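Irnside Toy Library and Play Space
Minutes of the July general meeting
Reading time: 5 minutes

Chair: Edeltraud Buschmann
Minutes: Niall Dow
Start: 7 p.m.

1. Minutes of the previous meeting

Approved with one correction. Under "Storage," the shelving depth was recorded in feet and should read inches. The corrected copy replaces the one in the binder.

2. Lending system

The move from the card index to the Sekden catalog is complete for puzzles, board games and construction sets. Large items are still on cards. N. Dow reported that the import rejected records with no condition code, and these have been entered by hand using code C (usable, minor wear) pending inspection.

Two problems remain open. The overdue notice is sent on the due date itself, which has led to members receiving a notice while standing at the desk. The setting that controls this applies to all item types at once, so games and large items cannot be given different grace periods. It was agreed to set a single grace period of 5 days for everything and to review it after one full lending cycle.

The second problem is duplicate member records created when a household changes its phone number. Desk staff are to search by last name and street before opening a new record. Existing duplicates will be merged by N. Dow. Merging cannot be undone, and the lending history of the older record should be printed first.

3. Finance

Balance carried forward: $3616. Outstanding invoices: one, from Pfeiffer, for replacement casters and shelf clips. The invoice lists casters with brakes; the delivery contained casters without. Payment is held until the correct parts arrive or the invoice is reissued.

E. Buschmann proposed a spending limit of $2000 on the shelving replacement, including delivery. Carried without objection. Any quote above this figure comes back to the meeting.

4. Large items and play kitchens

The inspection sheet for play kitchens was discussed at length. The present sheet has a single line for "doors," and inspectors have been using it for everything from a missing screw to a cracked window. The revised sheet will separate the following:

a) Hinges: open and close through full travel, no binding, no exposed pin.

b) Handles: pull firmly at both ends, no rotation, no movement at the fixing points. Horizontal bar handles such as the gray one on the white oven door are to be tested at each end separately.

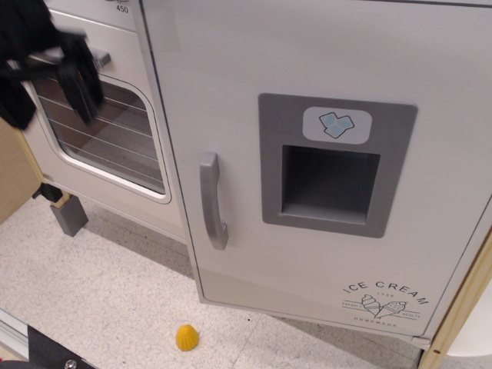 c) Windows: check the border for lifting, press the center of the panel, reject if it flexes out of its seat. Printed or molded rack lines need not be complete for an item to pass.

d) Finish: note chips larger than a fingernail. White units are to be wiped before inspection, as marks are otherwise recorded as damage.

There was disagreement on whether a kitchen that fails on a handle only should be withdrawn or lent with the handle removed. The argument for removal was that a door can be opened from its edge. The argument against was that the remaining holes collect dirt and the item is then returned in a state the borrower gets blamed for. Vote: withdraw. The sheet will say so in plain words.

5. Cleaning

The current product leaves a film on painted surfaces if it is not rinsed. The instruction card at the sink gives the dilution but omits the rinse. A new card will be laminated. Soft items remain excluded from lending until the washing machine drain has been repaired. The plumber has been asked for a date and has not given one.

Toy kitchens are to be cleaned with the doors open, starting at the top. Cloths used on kitchens are not to be used on puzzles.
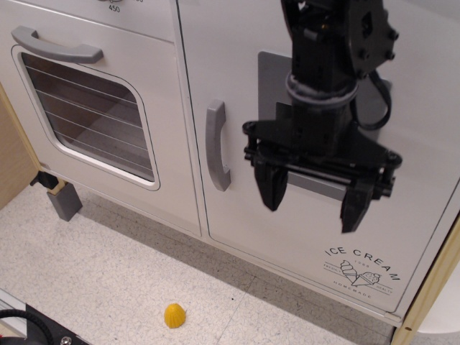 Item 5: white toy kitchen.

6. Access and parking

The Gestgate side entrance will be unlocked during lending hours. The ramp there is narrower than the one at the front and does not take a double stroller. Signs at both doors should state this. Members collecting large items may stop in the loading bay for the time it takes to load. The bay has been used for general parking on Friday afternoons and a notice will go up.

7. Other business

A member asked in writing whether incomplete puzzles could be offered free to anyone who wants them. Agreed, provided the number of missing pieces is written on the box and the record is closed in the catalog.

The request for a quieter door closer was deferred.

Actions

N. Dow: merge duplicate records; set grace period; revise the inspection sheet.
E. Buschmann: shelving quotes; Pfeiffer invoice; signs for both entrances.
Desk staff: new sink card; loading bay notice.

Meeting closed at 8:40 p.m.

Comments (3)

puzzledrawer
Does the grace period cover items already out, or only new loans? I have a marble run due this week.

N. Dow
All loans, including current ones.

two_under_four
Please put the ramp width on the website as well as on the sign. I went to the side door with the double and had to go all the way back around in the rain.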